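Can a robot tidy an office?

A robot can put away a binder, slowly. First it must open the cabinet. A door swings on hinges, so the hand has to follow a curve.
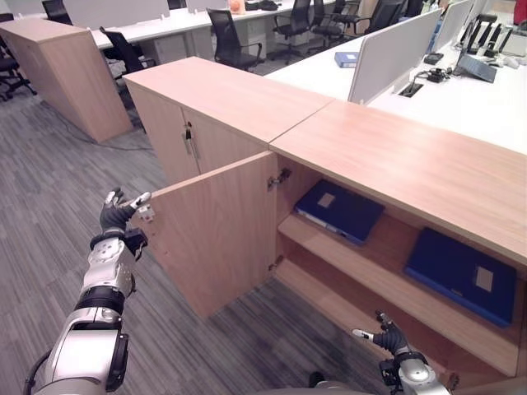 What about floors?

Each finger bends at small metal joints. Motors pull them shut.

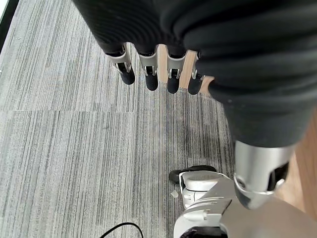 Cleaning is still hard for robots with hands. A person spots litter and bends down. A tiny white scrap on striped carpet is easy for a robot to miss.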